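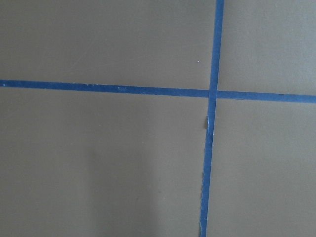 From: Hedvika Procházka
To: arm-users
Subject: Re: [arm-users] Anyone tried the Wollow calibration kit?

> Has anyone on here paid for the Wollow wrist camera kit? We have two
> Ekier arms and the hand-eye calibration drifts whenever a student
> breathes on the mount. The Flirnton people quoted us for a site visit
> and I had to sit down. Wollow is cheaper but the web page is mostly
> adjectives. Would like to hear from somebody who has opened the box.
>
> Also does it run without the cloud account?
>
> Vahidi

I've opened the box. I've had it since July, on loan with an option to buy, and the option is still sitting in my inbox looking hopeful.

What you get: the camera, a bracket, a cable that is 30 cm long and should be longer, a license card, and a booklet of 36 pages, of which 4 are about calibration. The rest is safety warnings in languages I can't check. There is no target board. The "board-free" method on the web page means you make a cross out of painter's tape on your own table, point the wrist camera at it, and let the software work out where the lines meet from a string of poses. The tape is not included either. I'd call that confidence.

The default run is 30 poses and takes almost as long as lunch. I did mine on the gray table with blue tape, and it found the crossing on the first try, which annoyed me, as I had cleared the afternoon for complaining.

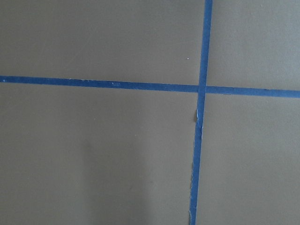

Wrist camera view of the tape cross. Note the torn bit just under the crossing.

Now the complaints. The fitter uses tape edges, so it cares about how you tear. My vertical strip has a ragged left edge in the lower part and a little lifted flap below the crossing, and the residuals along that side are ugly. The horizontal strip has a few scuffs and the software didn't seem to mind those. The booklet says "apply tape neatly." Fine. Use scissors, and press the edges down with a card.

Square corners are optional, in theory. Mine aren't quite square and it solved for the angle without fuss. It does want both strips to run out of view on all sides, so be generous with the roll. Short strips get you an error that reads "Insufficient cross," and support will answer your mail about it by asking whether you have a cross.

Shadows are the other thing. There's a soft dark patch low on the left in my views and I expected trouble from it, but you can set the exposure by hand and it goes through. Leave it on auto and it hunts. I don't know why auto is the default.

On drift: it won't fix your mount. It will tell you promptly and in red that your mount has moved, and then you get to run the whole thing again. If your students are as heavy-handed as you say, spend the first money on a stiffer bracket. The Wollow one is okay but the screws back out, so put threadlocker on them before you start and not after, as I did.

Cloud account: you need it once, to register the license card. After that I pulled the network cable and it ran all Sunday without sulking. Updates need the account again. I have stopped updating.

Would I buy it? For one arm, probably, if they come down a bit. For two, ask them whether one license covers both, and get the answer in writing. I asked on the phone and got a yes and a no from the same person.

I can send you my pose list for the Ekier if you want it. The stock one drives the elbow closer to the table than I like.

Hedvika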